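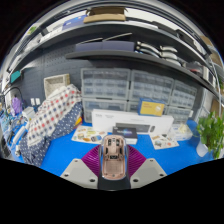

4.2 Mixed use of the main work surface

Of the 665 households that returned the questionnaire, most said that the surface used for computer work was also used for something else during the same week. The second use named most often was paperwork, followed by sewing and mending, then hobbies and children's play. Meals came lower than we had expected from the pilot in Jurkthorpe, where the apartments are smaller and many have no separate dining table.

We asked respondents to say whether they cleared the surface when changing from one use to another. Answers fell into two main groups. Households in Ornesmont tended to push items to one side and leave them there until the weekend. Households in Jurkthorpe more often moved them to a shelf or a chair. The difference held when we looked only at people living alone, so it is hard to put it down to family size. Storage near the desk may matter more, but the questionnaire did not ask about it in enough detail to say.

Fabric caused the most trouble in the written comments. Unlike papers, it does not stack well, and respondents with sewing in progress did not want to refold it. Several wrote that they worked with the mouse close to the keyboard for this reason, and a few had bought a smaller mouse. Figure 3 shows a bench with fabric and a pointing device on the same side. 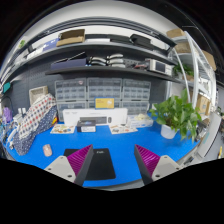

Figure 3. Work bench with a mouse pad, a small pale pink mouse and folded polka-dot fabric on and beside a blue mat.

A subset of 103 households kept a diary in the Karam format for 24 days. Diary entries gave a lower rate of clearing than the questionnaire did. People who had reported clearing the surface every evening often wrote "left out" or "moved over" in the diary. We treat the questionnaire answers on this point as a statement of habit and use the diary data in the models in Section 5. Diaries from eight households were dropped from those models for missing entries.

Sorting of the free-text comments was done in Grindeo by two coders working apart. Disagreements were mostly about whether a toy or a spare device left on the desk should be coded as storage or as use. We coded it as storage unless the respondent mentioned handling it that day.

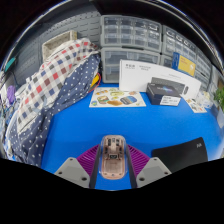
4.3 Lighting and time of day

Evening use was more common than morning use in both towns. Respondents who sewed at the desk were more likely to have a second lamp, and they usually kept it on for computer work as well.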